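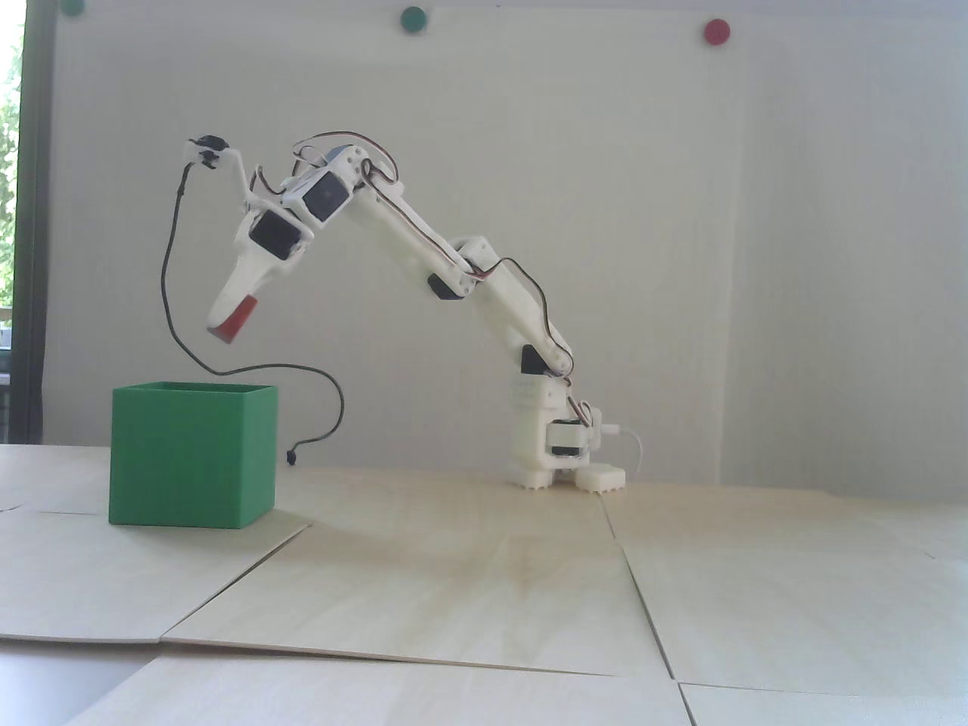

Kerttu Savolainen wrote in to ask whether the Droven is still worth getting when her old phone makes calls just fine, and whether the battery really lasts as long as I keep saying it does. Fair questions, Kerttu! Short answers: maybe, and yes.

So, the Droven. I've been carrying one since August and it has become the phone I sell most of here in the Jotosville shop (and on this page, obviously). It's a mid-size handset, easy to use with one hand unless your thumbs are tiny, and it has a battery you can take out yourself. Slide a fingernail under the back cover, pop it off, swap the battery, done. I keep a spare in my coat and I can't tell you how nice that is on a long train ride.

The standard battery is 3,000 mAh. On a normal day for me – messages, maps, an hour of podcasts, way too many pictures of my lunch – I plug it in when I go to bed and it still has plenty left. If you play games the whole way to work you'll get less, same as with any phone.

What you get in the box
Droven handset
One 3,000 mAh battery
Charging cable (no plug, so use the one you have)
Clear back cover and the colored one you pick at checkout
SIM tool and a little paper guide

Colors right now are slate, cream and a brick red that looks much better in person. I had a green too but it's gone and I don't think it's coming back.

The screen is bright enough to read outdoors, and the text size goes up really big if you want it to. Unnur Lykkegaard bought one for her dad and told me he'd stopped borrowing her glasses to read his texts, so there you go. Sound is okay. Calls are clear, music through the speaker is a bit thin, and there IS a headphone jack, which I know some of you have been waiting to hear.

The camera is the part I'd call average. Daylight shots come out great, evenings get grainy, and the zoom I never touch. If pictures are your main thing, look at the Petchrat instead. It costs more and the battery is sealed in, but it's a lot better after dark.

Storage and SIM
There's one version, and it takes a memory card. I've loaded mine with 912 songs and it still opens the music app without thinking about it. Two SIM slots, and the card has its own slot, so you don't have to give one up – that drove me nuts on my last phone.

Price and shipping
The Droven is $229 with the standard battery. Spare batteries are $29 each, and I'd get one with the phone if you travel. The maker rates them for 1,000 charges. Mine is nowhere near that, so ask me again in a couple of years.

Orders in before 2 p.m. go out the same day. If you're near Prarncombe you can pick yours up from Arnar Laxdal at the counter there, just choose pickup at checkout and bring your order number. Returns are fine for 30 days as long as both covers come back with it (people forget the clear one!).

Setup
I'm happy to move your contacts and photos over if you come into the Jotosville shop. Bring the old phone charged, and please know your passcode. It takes an hour or so if you've got a lot of video on there.

Slate and cream are in stock. Brick red is down to the last few, and the next batch hasn't shipped to me yet.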